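Teaching the arms by hand: frequently asked questions
Somar shared workshop, Mullholm
Last updated Nov 25, 2022

Most of these were asked at the September open day, several of them by the same person. Members who've done the induction can skip to the booking questions.

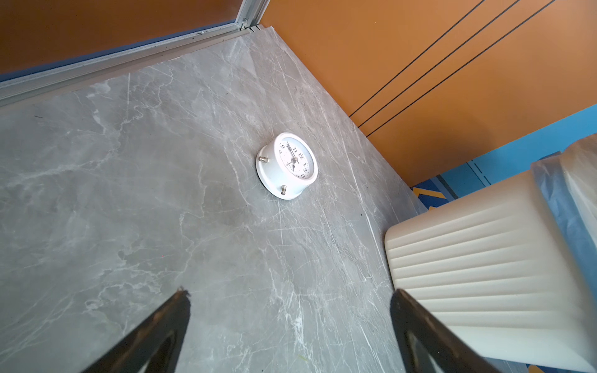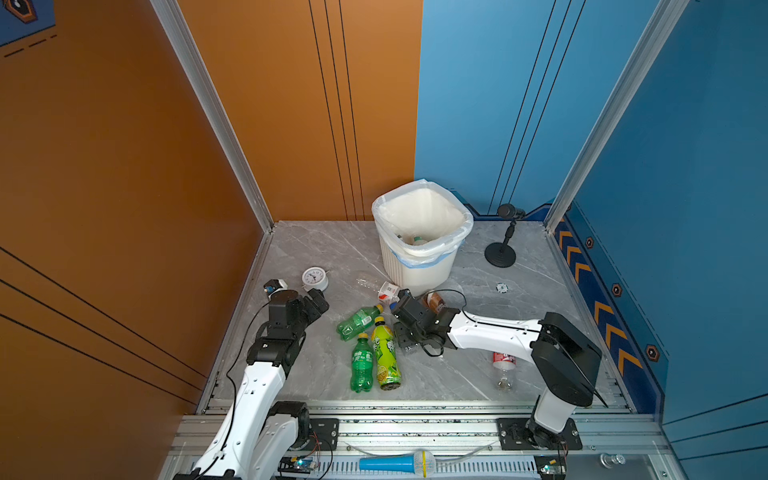
Do I need to know how to program?
No. You move the arms by remote control, the software records what you did, and the recording goes into the training set. If you can pick up a bottle without thinking, you're qualified. You'll find you start thinking about it very hard once an arm is involved.

What counts as one demonstration?
One go at the task, from the arms' rest position and back again. Start recording before you move and stop after the arms are home. Warrick Hoani checks every file and will send back the ones that begin halfway through a grab.

How many do you need?
We aim for 700 good ones per task. The tidying task is getting 1,000, as it has more ways to go wrong and our members have been thorough in finding them.

I fumbled it. Should I delete the recording?
If you recovered and finished the job, keep it. A robot that has only ever seen perfect grabs has no idea what to do after a bad one. If you gave up, or used your actual hand, mark it as failed.

Can I just do it the same way every time?
Please don't. Move the objects between goes, turn them around, lay a few down. Danuta Grabowska once recorded a whole afternoon with everything in the same spot, and the model learned that spot beautifully.

Why is it so slow?
Mostly you. Everyone's slow for the first session. Slow and smooth is fine – what we can't use is long pauses while you work out which way is left. Plan the move, then press record.

Do I have to use both arms?
Only where the task sheet says so. Leave the spare one at rest and out of the way. Waving it about for company ends up in the data too.

Can I bring my own objects?
Yes, if they're light, unbreakable and you don't want them back in a hurry. Show them to Celina Stępień first. No open drinks.

What if the arms bump each other?
Let go of the controls and hit the stop button. Then tell whoever is on duty, even if it looks fine. It's much easier to hear it from you than from the logs.

How do I book?
Sessions run for 2 hours, through the Zawadzka calendar. Cancel if you can't make it. Bartosz Makowska looks after bookings and has a long memory.

Can I get a copy of my recordings?
Yes. Ask for them by session number and bring your own drive, as the files are too big to email.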